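Home | Opinion | Household | Repairs | Newsletter | Search

We use cookies to measure how this site is read. Accept | Manage settings

Put the good shoes at the bottom

By Josefien Claeys

Most advice on hallway storage puts dress shoes on the top shelf, where they look tidy. I think this is wrong. The top shelf takes keys, post and wet gloves, and polished leather marks easily. A pair worn 16 times a year should sit on the lowest tier, toes out, with clear space above.

Laces deserve more care than they get. A shoe put away tied gets forced on next time, and the back of the heel collapses. Loosen the lacing from the top down before the foot goes in. Then look at the welt. Grit collects along the stitching and a dry brush removes it in 2 minutes.

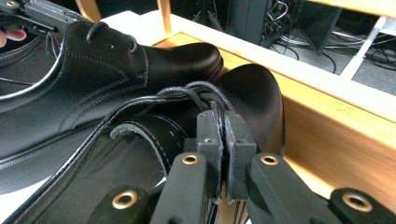
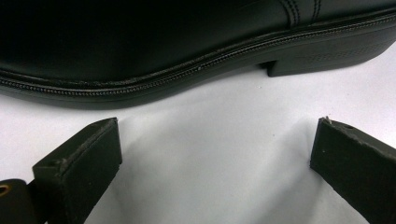
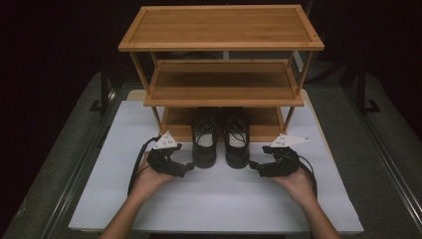

Black leather shoes, with the bamboo rack in the third picture.

Daiane Frota, who repairs shoes at Faleck, disagrees with me about open racks. She prefers a closed cupboard because of dust. My objection is airflow: leather holds moisture after a day's wear, and a shut door slows drying. An open rack with a weekly brushing is the better compromise. Leave a gap of 50 mm between the rack and the wall.

Sign up for the Household newsletter. Unsubscribe at any time.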